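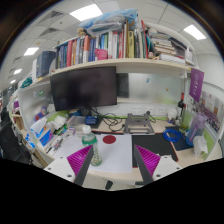

Print this page | E-mail this to a friend

Search tips: enter keyword Go

Desk tips for the student gripper project

Our robotics club at Flinda starts up again in September, and a few of the new families have asked how to set up a practice spot at home, so I thought I'd pass along what has worked for us over the years.

Tape down a big sheet of plain paper and draw a spot on it where the bottle has to go. Use a plastic bottle with the cap screwed on tight — water does find its way into keyboards, believe me! Fill it about 2 inches deep so it won't tip at the first nudge.

Push pens, tissues and loose cables well back before you begin. Practice for 15 minutes, then rest your wrist, and wipe the finger pads with a barely damp cloth when you're done. Dust makes them slippery, and then everybody blames the code.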